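3.2 Collection of garment demonstrations 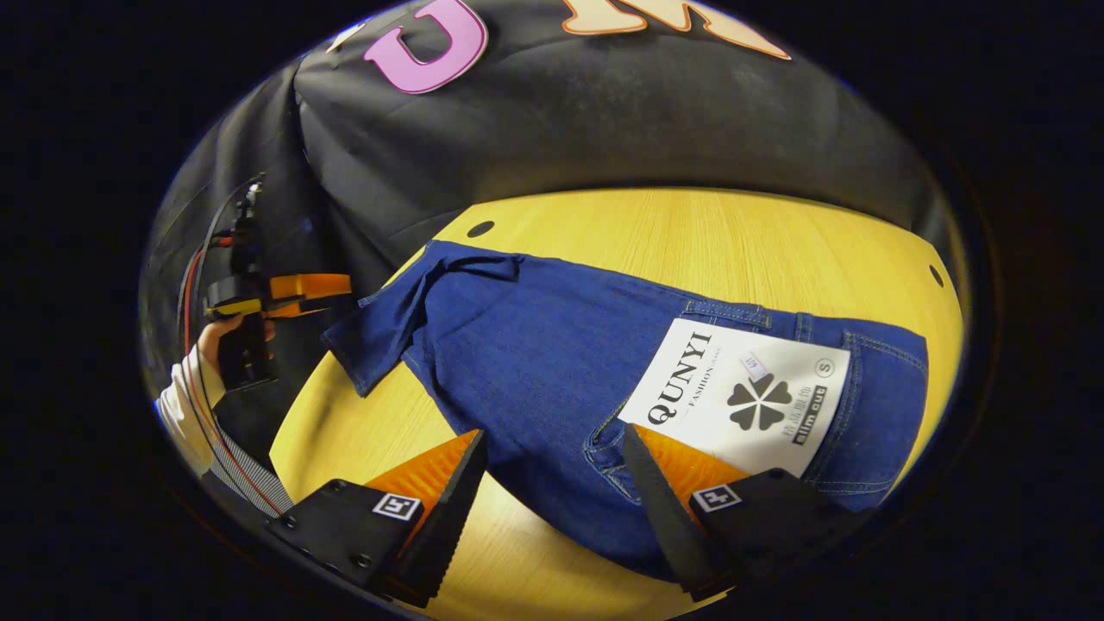 Figure 2. View from the camera on one hand-held gripper at a jeans station. The second gripper is held at the left, near the folded cuff.

All demonstrations of the garment part were recorded in the Trernska workshop in Presdale, with hand-held grippers and without any robot arm. The person who demonstrates takes the grippers in the hands and works on the garment directly. In this way the camera sees the cloth from the same position as it will have later on the arm, and we need no mapping between the human hand and the gripper. The fisheye lens bends the edge of the table strongly (Fig. 2), but we keep the images as they are. In our earlier tests in October, correcting the distortion removed the outer part of the view, where the other gripper often appears.

Each finger carries a square marker on its base. The opening of the jaw is computed from the distance between the two markers. When one marker is hidden by cloth, we fill the value from the neighbouring time steps, and if the gap is longer than 33 time steps the demonstration is discarded. The ridged pads are orange, which makes it easier for the annotator to find the moment of contact on dark fabric.

We chose jeans as the first garment for two reasons. The cloth is stiff and keeps a fold after release, so a failed grasp can be repeated without spreading the garment again. Also, the seams, the belt loops and the back pocket give clear places to grasp. The paper tag was left on the garment. A tag covers part of the pocket and can slide under a finger, and we wanted the policy to meet this case already during training.

The task has four steps: find the cuff, fold the leg, align the waistband, and release. The start pose of the jeans was changed by hand before every demonstration. The demonstrators were told to work at their usual speed and not to correct small wrinkles. Kamonchanok Siriwan wrote the instructions and Chanida Boonchu checked the labels, using the Tondis annotation tool. Where the two disagreed about the end of a step, the later time was taken.

The recordings were then divided by garment, so that no pair of jeans is found in both the training and the test set. The division for the Thepsuriya shirts follows the same rule and is given in Section 4.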